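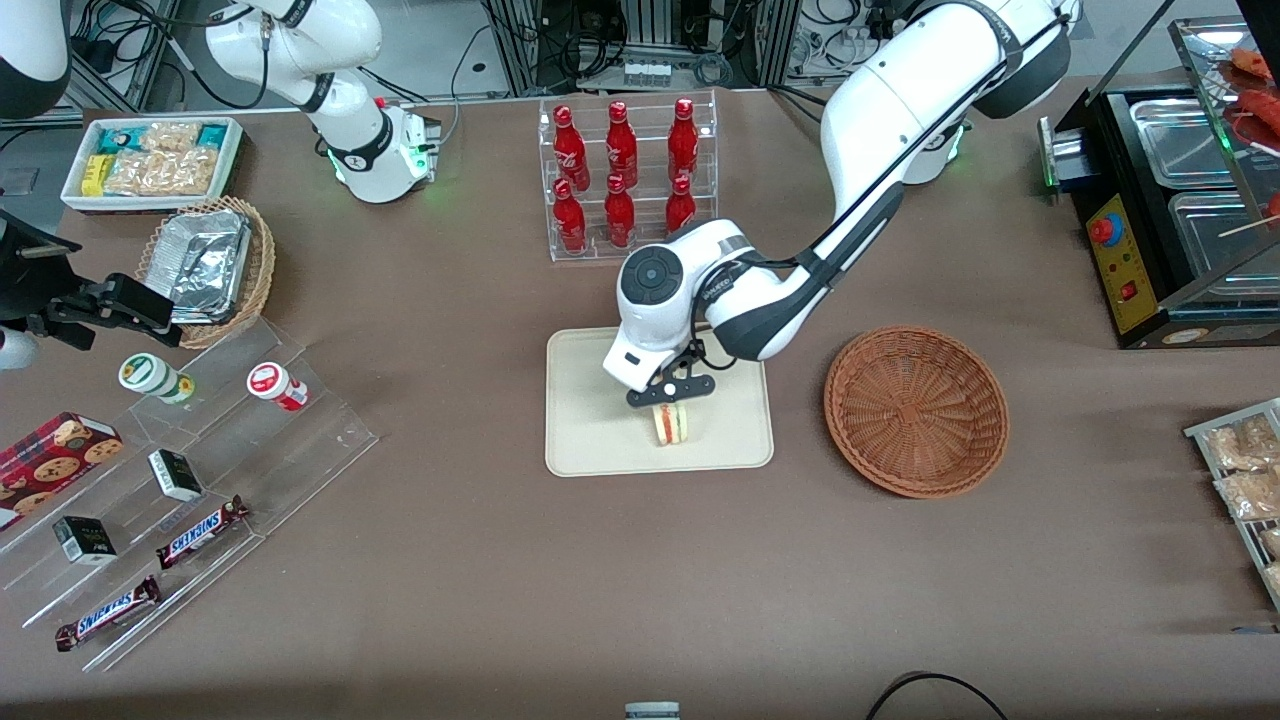
The left arm holding a sandwich over the serving tray at the Cloko snack table.

Food handling rules for two-arm tables

The working rules for the snack table at Cloko were revised in June and now apply to every two-arm table that handles food, including the one at Sleiman. Leen Boutros wrote the new version after going through the first 100 entries in the table log. It fits on two pages and replaces the older sheet, which should be taken down wherever it is still posted.

The main change is to how food is sorted. Every item on a table is now listed as either wrapped or open. Wrapped items are things like candy bars, boxed cookies, bottled drinks and bagged crackers. Open items are anything the gripper fingers touch directly, such as sandwiches and sausages. A gripper that has handled a wrapped item may not pick up an open one until its fingers have been cleaned and the cleaning has been entered in the log. If a task calls for both, run the open items first.

Open food used in a run is never eaten. It goes in the waste at the end of the session, even if it was only lifted once. Wrapped food can be used again as long as the package is whole. A torn bag counts as open from then on.

Other points in the revision:

- Trays and baskets are set in place before the arms are powered. If one has to be moved during a session, stop both arms first.
- A green light at the base of an arm does not mean it is safe to reach in. Check the status on the operator screen and keep a hand on the stop button while someone else reaches.
- Jars and bottles that tip over stay where they are until the run ends, unless they are leaking or in the way of an arm.
- Heated equipment is treated as hot at all times. Operators wear gloves to load it, and arm paths must clear the top pans by 12 centimeters.
- Cables at the front edge of the table are checked at the start of each session.
- Finger pads are replaced after 2,000 grasps or when the surface is cracked, whichever comes first.

Two people are still required for any session with open food. One runs the arms and the other watches the table and writes the log. They may trade places between runs but not during one. New operators need 3 supervised sessions before they can take either role, and sessions done on the Brarance training table count toward that.

The log sheet has a new column for finger cleaning. Please use up or throw out the old sheets by the end of the month. Questions about items that don't fit either list should go to Leen before the item is put on a table.

Last updated: 18 September 2018

Contact the newsletter desk | Copyright Lukent | Back to top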